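**March — bat bench, morning session**

Picked up where we left off with the swing-weight rig, and the new pivot is a joy! No more sticking at the bottom of the arc, so the period timings finally repeat. I swung the same Grandari practice bat 100 times and the readings sat so close together that I went back and checked the timer was still running. It was.

Setup as before: 33 inch bats, knob end clamped, pivot six inches up the handle. Elfriede Plattner wants us to try the Brillitz grip tape on and off, as the club players keep saying it makes the bat feel slower. I'm very curious about that one. The tape weighs next to nothing and it all sits near the hands, so on paper it should hardly shift the number, but players notice things we don't measure (yet). 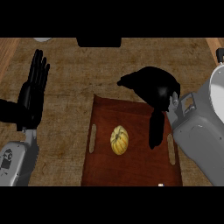

Ran the taped bat straight after and then the bare one again as a check. Any difference is smaller than the scatter on the bare bat, so for now I'm writing it down as no change. Might be grip thickness they're feeling — worth asking them to try two tapes of the same weight, one thick and one thin, with a sleeve over the handle so they can't see which is which.

Also had a first go with the Nudora balls on the bounce plate. Lovely even rebound on the first 3, then one noticeably dead. Put it aside with a pencil cross on it. Elfriede, please don't throw it back in the bucket!

To do:

- tighten the clamp bolts, left one creeps
- 500 swings on the pivot before we trust it for the Baluyot bats
- re-zero the scale after lunch, it drifts when the heating comes on
- ask the coach for two more old bats, cracked is fine

Back on the rig at 2 pm.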